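Residents > Building and Renovating > Home Extension Permits > Frequently asked questions

Home Extension Permits: Frequently Asked Questions

The following answers apply to single dwellings and dual occupancies within the Camarton Council area. They are general in nature and do not replace the advice of a registered building surveyor.

Do I need a permit to build a deck?

A permit is required for any deck attached to a dwelling. Freestanding decks may be exempt, depending on height and distance from the boundary. Applicants in the Seltari heritage precinct must obtain planning approval before lodging a building application, whatever the size of the deck.

What drawings must I provide?

Applications must include a site plan, a floor plan and elevations of each affected side of the building. Hand-drawn plans are accepted provided they are to scale, legible and in metric units. Plans photographed on a mobile phone will be returned.

All dimensions should be taken on site. Council does not accept measurements copied from real estate brochures or aerial imagery, and past experience shows that older plans held on file often differ from the building as it stands. 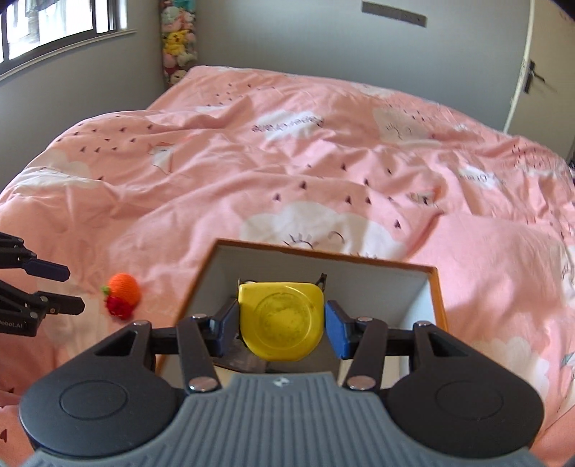
Where a boundary cannot be located with confidence, a licensed surveyor must be engaged to mark it out. The cost is borne by the applicant. Council officers are unable to adjudicate on boundary disputes between neighbours.

How long will my application take?

Council received over 119 extension applications in the last reporting period. Complete applications are normally decided within 5 weeks of lodgement. The period is paused while further information is outstanding, and begins again when that information is received in full.

Can I start work while I am waiting?

No. Demolition, excavation and the pouring of footings all constitute building work. Minor internal repairs – painting, replacing floor coverings, rehanging a door – may proceed.

What happens if my neighbour objects?

Objections must be made in writing and state the grounds on which they are made. Both parties will be offered a meeting with the Planning Liaison Officer, Keerthana D'Souza, at the Waner Street office. Attendance is voluntary.

How long is a permit valid?

Work must commence within two years of the date of issue. One extension of time may be granted if requested in writing before the permit lapses. A lapsed permit cannot be revived, and a new application and fee will be required.

Whom should I contact?

General enquiries may be made at the customer service counter. Enquiries about inspections should be directed to Subbarao Nambiar, Building Services.

Page last reviewed 12/11/24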